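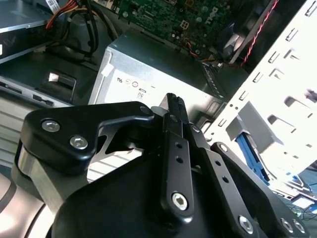

Staren Desktop Case Screw Kit

Sold by Fanmont. Usually posted within 2 working days.

Every desktop computer is held together by screws, and every owner of a desktop computer is missing one. It went under the radiator, or into the carpet, or into the power supply, where it rattles when you move the desk. The Staren kit is a box of 500 replacements, which should see most households through to retirement.

What you get

Case screws, side panel thumbscrews, fan screws, drive screws in both of the threads that look identical until you've forced the wrong one, and motherboard standoffs. They come in a lidded tray with a label under each compartment. The tray is made by Kular and the lid shuts properly - we mention it as the old one didn't, and we had letters.

Finish: black or plain
Tray: clear, lidded
Screwdriver: not included, you have one in the kitchen drawer
Guarantee: 5 years on the tray, none on your memory of where you put it

Which screw goes where

Coarse threads are generally for the case, the power supply and full-size hard drives. Fine threads are for optical drives and 2.5-inch drives. Fan screws are short and fat and cut their own way into the plastic, so they will feel wrong going in. If any of the others feel wrong going in, stop.

Changes to this product

From April 2023 the standoffs are brass. The paper leaflet has gone, and the chart is now printed inside the lid.

From customers

"Bought it for one screw. Have used one screw. Very pleased." - Driss Morsy

Goes well with

El Ouafi magnetic parts dish
Kular cable ties, assorted
Staren long-reach screwdriver, for those without a kitchen drawer

Returns accepted on unopened trays. We are not going to count them.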